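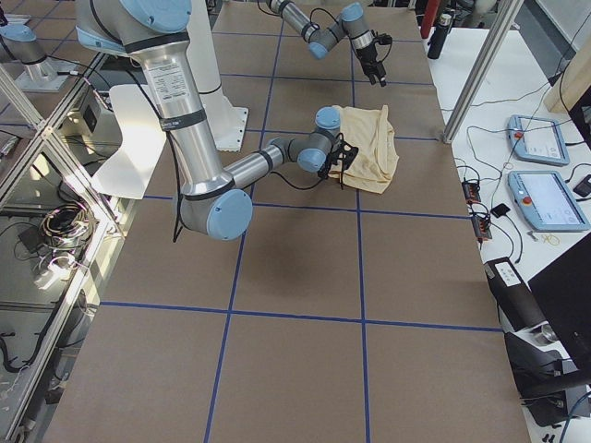

布をつかむ、布を離す
デスネス工科カレッジ「課題研究B」の双腕班、競技会までの工程

2018年4月2日

布は形を持たない。正確には、形を持つが保存しない。金属ブロックや樹脂ケースなら、置いた位置と姿勢を六つの数値で書けば、次に触るまでその数値は有効である。布の場合、指先が触れた時点で輪郭が変わり、持ち上げればまた変わる。産業用アームの教科書的な作業である「位置を教示して繰り返す」が、最初の一手から通用しない。

デスネス工科カレッジの選択科目「課題研究B」で、双腕班がこの対象を選んだのは昨年の秋学期だった。目標は、作業台に無造作に置かれた小さな布を二本のアームで広げ、指定された区画に平らに置くこと。学生五人が一年間で取り組み、レベロ操作競技会の柔軟物部門に出場する。指導はエリカ・ギマランイス(Érica Guimarães)講師が担当している。

「柔軟物を選ぶ班は毎年いるわけではありません。箱を積むほうが点になりますから」とギマランイス講師は言う。科目の評価は競技の順位と連動しない。提出物は設計書、実験記録、最終報告書の三点で、競技会への出場は任意である。

作業台と座標

作業台は茶色の紙で覆われ、濃い青のテープで長方形の区画に仕切られている。紙は消耗品で、破れや汚れが出た時点で張り替える。テープも同時に貼り直す。張り替え後は必ず基準点の再測定を行い、結果を実験記録の最初の欄に書く。この手順を省いた週に、置き位置が全試行で同じ方向にずれたことがあり、以後は測定値のない記録を無効としている。

区画には行と列の番号が振られている。ただし番号は台上に書かれておらず、ソフトウェアの中にだけ存在する。人間が口頭で区画を指定するときに行と列を取り違える事故が続いたため、班では行をアルファベット、列を数字で呼ぶことに決めた。航空機の座席と逆の順序になるが、変更の提案は却下されている。

紙を使う理由は摩擦にある。アルミ板の上では布が指に押されて滑り、つまむ前に逃げる。ゴムシートでは逆に動かなさすぎて、しわを伸ばす動作で布の片側だけが引かれる。班は五種類の下敷きを比較し、紙を採用した。比較試験の結果は中間報告書の付録に表で載っており、紙が最良だった項目は滑り量のばらつきだけである。滑り量の平均値ではゴムシートが勝っていた。ばらつきを優先したのは、平均値のずれは補正できるという判断による。

二本のアーム

アームは二本とも垂直多関節型で、灰銀色のリンクに淡い青の関節カバーが付く。手先には黒いグリッパーを装着する。隣接する架台の上にそれぞれの教示ペンダントが置かれ、赤い非常停止ボタンが一つずつ付いている。

二本を使う場合にまず問題になるのは干渉である。双腕班の制御では、作業台の上の空間を三つの領域に分けている。左専用、右専用、共有の三つで、共有領域に入れるのは一度に一本に限られる。もう一本は領域の外で待機し、入域の許可を受けるまで動かない。鉄道の閉塞と同じ考え方で、設計書でもそのまま「閉塞」と呼んでいる。

この方式の欠点は時間である。布を両手で持つ動作では、二本が同時に共有領域に入らなければならない。そこで「対」と名付けた例外状態を設けた。対の状態では二本の手先の間隔が監視され、上限と下限のどちらかを超えると両方が停止する。下限は指同士の接触を避ける値、上限は布を引き裂かない値である。上限のほうは布の寸法から計算していたが、しわの寄った布では計算値より手前で張ってしまうため、現在は手首にかかる力の変化も併用している。

待機姿勢の設定にも時間がかかった。初期の設定では、待機中の腕が天井側のカメラの視野に入り、影が布の上に落ちた。輪郭抽出の処理は影の縁を布の縁と判定し、何もない紙の上をつまみに行った。班はこの失敗を記録上「空つまみ」と分類している。秋学期に行った362回の試行のうち、空つまみは73回だった。待機位置を後方に下げ、照明を一灯追加した後の試行では、分類表の順位が入れ替わり、二枚重ねでつまむ失敗が最多になった。

つまむ位置を決める

処理の流れは次の順になっている。

一、上方の画像から布の領域を切り出す。
二、領域の輪郭から、つまむ候補点を最大四つ選ぶ。
三、候補点に優先順位を付け、最初の点へ一本目のアームを送る。
四、つまんで持ち上げ、垂れた形をもう一度撮る。
五、垂れた布の最下点付近を二本目でつまむ。
六、両手の間隔を広げ、区画の手前側から寝かせるように置く。

学生の間で最も議論が長引いたのは三の優先順位である。輪郭の角を優先する案と、布の盛り上がった部分を優先する案が対立した。角は布の端である可能性が高く、一度つまめば後の工程が楽になる。一方、丸まった布では本当の角が内側に隠れ、輪郭上の角は単なる折り目であることが多い。盛り上がった部分は確実につまめるが、持ち上げた後にどこを持っているのかわからない。

結論として、班は盛り上がりを先につまむ方式を選び、持ち上げてから端を探すことにした。つまみ直しが一回増える代わりに、最初のつまみの失敗が減る。競技規則では一試行の制限時間が148秒と定められており、つまみ直しは二回まで入る計算になる。三回目に入った時点で時間切れになるため、プログラムは二回目の後、広がりが不十分でも置く動作に移る。部分点が与えられるからである。

プログラムの基盤には、学内で引き継がれている動作記述ライブラリ「バカル」を使っている。動作を文として並べ、各文に開始条件と中止条件を付ける形式で、歴代の受講生が関数を足してきた。足された関数の説明は人によって書き方が異なり、単位がミリメートルのものとメートルのものが混在する。双腕班は二月に全関数の単位を調べ直し、命名規則を統一した。報告書ではこの作業に一章が割かれている。

指の形状

グリッパーの指は三回作り直された。最初の版は幅の広い平行指で、布を面で挟む構造だった。机上の布に対しては、指の厚みが邪魔をして布の下に入らない。二番目の版では先端を薄く削ったが、紙の下敷きを一緒につまむ事例が出た。持ち上げると青いテープが剝がれ、区画の修復に毎回時間を取られた。

現在の版は爪のように曲がった形で、布を上から押さえ、指を閉じながら布を寄せて挟む。下に潜り込む必要がない。代わりに、押さえる力の管理が必要になった。弱ければ布が寄らず、強ければ指が紙を擦る。班は指先を紙面に軽く当てて高さを零点とし、そこから一定量だけ戻した位置で閉じる動作を標準にした。零点は区画ごとに取る。台の平面度が十分ではなく、奥の区画と手前の区画で高さが違うためである。

指の設計を担当したテオドロ・バウティスタ(Teodoro Bautista)は機械科の二年生で、双腕班には途中から加わった。前任者が残した図面には公差の記入がなく、最初の仕事は現物の採寸だったという。

「曲げの角度は計算で出していません。三種類作って、布を二十枚ずつつまんで決めました。報告書には計算で出した値も載せましたが、採用した角度とは一致していません。なぜ一致しないかは次の学年の課題として書いてあります」

指先の表面には薄い滑り止めを貼る。材料はフェルンスカ社から端材の提供を受けた。同社は梱包資材の加工業で、学校から自転車で行ける距離にある。滑り止めは摩耗が早く、つまむ力の設定を変えないまま使い続けると成功率が徐々に落ちる。班は交換の周期を試行回数で管理し、交換した日を記録に赤字で書いている。

布の選定

試験用の布には、規格の異なる数種類を使う。競技会で使われる布の材質は当日まで公表されず、寸法の範囲だけが規則に書かれている。薄い布は折り重なりやすく、厚い布は元の形に戻ろうとして置いた後に端が浮く。

黄色系の布は初期から使われてきた。茶色の紙との明度差が取りやすいという単純な理由による。しかし明るい布だけで調整した輪郭抽出は、紙に近い色の布で破綻した。冬休み前の中間発表では、審査役の教員が持ち込んだ薄茶色のハンカチを一度も検出できず、アームは待機姿勢のまま制限時間を迎えた。この発表の評価は五段階の二である。

その後、色だけに依存しない検出に切り替えた。布を置く前の台を撮影しておき、差分と陰影の両方で領域を決める。薄茶色の布でも検出できるようになったが、張り替え直後の紙では、紙の折り癖が布として検出される問題が残る。現時点の対策は、張り替えた紙をローラーで押さえて一晩置くことである。

安全教育と運転資格

課題研究Bでは、アームの電源を入れる前に全員が運転講習を受ける。講習は座学、停止操作の実技、復帰操作の実技からなり、実技は一人ずつ行う。停止操作で評価されるのは速さだが、復帰操作では手順を飛ばさないことだけが評価される。ギマランイス講師によれば、不合格になる学生の大半は復帰で落ちる。

運転中はペンダントの前に必ず一人が立つ。二本を同時に動かすときは二人が立つ。立つ係はプログラムの画面を見てはならず、アームだけを見る。画面を見る係は別に置く。五人の班では、二本の運転で三人が固定され、残りは布を置く係と記録係になる。欠席が一人出ると、記録係が布を置く係を兼ねる。二人欠けた日は双腕の試行を行わず、単腕の調整か文書の作業に充てる。

布を置く係は、アームが停止し、両方のペンダント係が声で確認した後にだけ台に手を入れる。置き方にも規定がある。布の中央をつまんで所定の高さから落とし、落ちた形には手を加えない。つまみやすい形に整えてしまうと試行の意味がなくなるためで、過去の記録にはこの点が疑わしいものがあり、集計から外されている。

記録の付け方

春学期に入ってからの記録は一枚の表に統一された。列は、日付、布の種類、区画、最初のつまみの成否、つまみ直しの回数、置いた後の被覆率、所要時間、分類、備考である。被覆率は、布を完全に広げたときの面積に対する、置いた後の見かけの面積の割合で求める。二つ折りのまま置かれた布でも所要時間は短く出るので、時間だけを見ると成績が良く見える。

春学期の試行は、取材時点で167回に達していた。最初のつまみの成功率は秋学期より改善している。被覆率の改善は小さい。持ち上げた後に二本目でつまむ点の選択が弱く、布の端を取れずに途中を挟むためである。垂れた布は左右に揺れ、撮影時と把持時で位置が変わる。揺れが収まるまで待つ処理を入れると制限時間を圧迫する。待ち時間を布の種類ごとに変える案は、当日の布がわからない以上採用できない。

取材日には、揺れの周期を画像から推定し、端に来る時点を予測してつまむ処理が試されていた。担当の学生は予測の式を三度書き直しており、台の脇の白板には消し残した式が重なっていた。この処理を競技会に使うかどうかは決まっていない。使わない場合でも報告書には載せる、というのが班の方針である。

競技会とその後

レベロ操作競技会の柔軟物部門では、各校に三回の試行が与えられ、最良の一回が得点になる。会場の作業台は主催者が用意するため、紙の下敷きが使えるかどうかは事前の申請による。班は下敷きの持ち込みを申請し、認められなかった場合に備えて、素の天板での零点測定の手順も用意している。会場での準備時間は短く、張り替えと基準点測定を時間内に終えるための練習を、アームを動かさずに週一回行っている。

アーム本体は学校の備品で、会場には主催者側の同型機がある。持っていくのは指、滑り止め、カメラ、計算機と紙である。紙は筒に巻いて運ぶ。巻き癖がつくため、外側に作業面が来るように巻くという指示が、持ち物一覧の備考欄に書かれている。

競技会の後、班は最終報告書をまとめて解散する。バカルに加えた関数と指の図面は次年度の受講生に引き継がれる。図面には今回、公差が記入された。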